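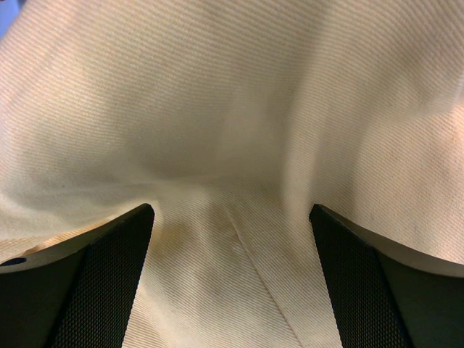

Cream twill, gathered in soft folds.

Iona Semple was already pouring the coffee when I arrived, and she had plenty to say before I'd got my coat off. She spent 6 years following local politics in Kustach, the river town where plans for a toll bridge brought people out into the market square one August and, in the end, split the ruling party down the middle.

"You have to remember how small it was," she told me, stirring for a long while. "There were 40 people the first evening, and most of them knew the mayor's mother." The mayor, Ketill Stougaard, came down to speak to them himself, and Semple still thinks well of him for that – though his party, she says, never forgave him. 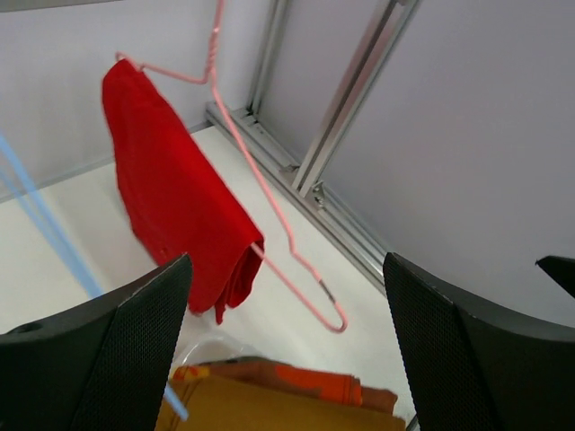
Did the protest change how people in Kustach vote?

"It changed who they listened to," she said. "The old party lost 4 seats on the council at the next election, and 2 of those went to people who had never stood for anything before."

One of the newcomers was Dindo Lacson, a ferryman with a lovely speaking voice (her words, and she did a fair impression of it). He and Stougaard now sit together on the transport board, which pleases her more than she expected. The bridge is still on paper, and she means to go back when the vote on it comes round again.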